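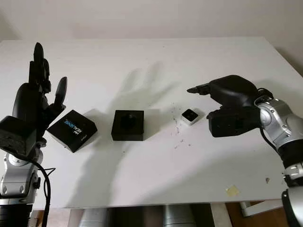
Shahzad Virk wrote in to ask how often you really need to go over the wrist cables on a two-arm bench like mine, and whether it can wait until a finger starts acting up. My answer is don't wait! A cable that's rubbing will give you weird, come-and-go faults for weeks, and you'll blame the software the whole time (I sure did).

By Okby Bench Notes | March | 22 comments

So this is my routine for a pair of arms with human-like hands on them. It takes me 36 minutes if I have everything laid out, longer if I stop to fiddle.

First, park both arms somewhere you can reach the wrists from the front. I like one hand upright and the other close to level, so I get to see the cables in two different positions. Then power down at the main switch and hold each forearm while you do it — some arms sag when the motors let go, and a hand full of tiny finger joints is an expensive thing to drop on a table.

Now start at the wrist. On my setup the cable hangs in an open loop on the outside of the metal joint, and the loop is the part that matters. Turn the wrist slowly by hand through its range, if your maker allows that with the power off (check the manual, please). You want slack left over at both ends. If the cable pulls straight, let more through. If it sags enough to catch on the elbow, take some back. Run a fingertip along the jacket and feel for flat spots or nicks.

Next, the screws on the joint covers. I go around once with a hand driver and only snug up the loose ones. Please don't lean on them. I stripped one on the Valdebenito job and spent an entire evening getting it out.

Fingers come after that. Power back up, keep clear, and move one finger at a time at the slowest speed you've got. I do the thumb first, then index, and work outward. Open, close, open again, 5 times each. Listen more than you look! A dry click at the same spot every time usually means grit in a knuckle, and a soft brush with no liquid on it will often sort that out.

Last thing is the table itself. Brush off crumbs and specks, peel up old tape, and then run a slow reach with each arm toward something small and cheap before you let them near a depth camera. Mine was fine at Dustdale for months until one index finger started landing short, and all it needed was a fresh zero on that joint.

Write down what you changed. I keep a text file called zarketov and it has saved me more than once.

Last updated: March
Shares: 1,211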